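December 6, 2018

Bikeston bench, finish trials on kitchen timber, continued from the October entries.

Carried on with the oil comparison. Coupons are the same beech stock as before, planed, then sanded to 400 grit on the belt and finished by hand along the grain. Two coats each, wiped back after the first ten minutes. Set A is raw linseed, set B is the polymerized linseed Kristóf mixed, set C is the Orkix blend, set D is bare wood as control.

Raised the grain with a damp cloth before the last sanding on A, B and C. Forgot to do it on D, so the control will read rougher than it should after the first wetting. Left it as is and marked the back of each coupon with a pencil line. If the D numbers come out odd this is the likely cause.

Weights before wetting are in the Sornlow sheet. The small balance drifted again when the extractor was running. Switched the extractor off, waited, re-zeroed and did all of set B a second time. Old B values struck through, not deleted.

Soak test: coupons face down on wet felt, 2 hours, then blotted and weighed. A took up more water than B on every coupon. C sits between them but the spread within C is wide, and one coupon has a small knot at the corner which should have been rejected at the saw. Trygve wants it kept in the table with a flag. I would drop it. Left in for now.

Cup measured across the width with the feeler gauge on the granite plate. Set A moved around 4 tenths of a millimeter at the worst coupon. B was less, but my readings on B are not good enough to give a figure; the gauge was catching on end grain fuzz. Break the edges with fine paper before the next round.

Smell: A still strong in the closed box. B faint. Nobuhle could not tell C from bare wood.

Curing is the open point. The Fourie method calls for a week at room temperature before any contact with water and we gave set A less than that. Chak-lun is of the view that raw linseed needs far longer in any case - I agree, and the A results should not be quoted outside the shop until the repeat is done.

Still to do: recut D with grain raising, find the second sheet of felt, order blotting paper.
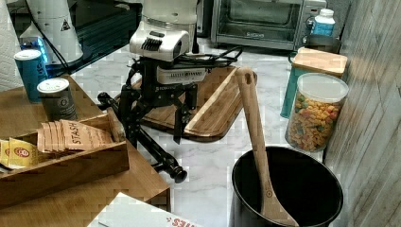
Repeat of set A goes in the rack tonight, top shelf, spaced on dowels so both faces get air. Sebastião has the key to the drying cupboard.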